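## 4. Setting up the river watch handset (Tuvton base, Skekwood reach)

For bank teams only. Boat crews use section 5. Do this before you leave the Handville hut, not on the towpath.

1. Take handset and spare battery off the rack. Sign the sheet – name, time out, handset number.
2. Hold the side button for 2 seconds. Green light, let go.
3. Turn to channel 59. If it shows anything else after a restart, turn the knob fully left and start again.
4. Call the base: "Tuvton, bank team, radio check." Wait for the reply. No reply, move outside and try once more.
5. Clip the handset high on the lifejacket, aerial up. Not on the belt.

**Note:** range is around 600 metres once you're past the Zepeda weir, less under the trees. Teams working further down need a relay person on the footbridge.

**Caution:** never swap batteries over the water. We have lost two that way allready.

### 4.1 If someone is reported in the water

1. Press the orange key. Speak after the tone.
2. Give place first, then what was seen, then your name.
3. One person keeps eyes on the spot. Other one does the talking.
4. Throw line only. No going in.
5. Stay on channel untill base releases you, even if the fire service is there. 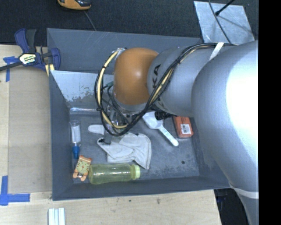
*Page last changed: October, by Mohammed-Awal Odoi*

### 4.2 Coming back

1. Call in "off the bank" and wait for the answer.
2. Rinse the case under the tap, dry it, back on charge. Red light means charging.
3. Sign in. Faults go in the book, with the handset number.

**Note:** a full charge takes 20 minutes longer on the old rack – use the new one if there's a slot free.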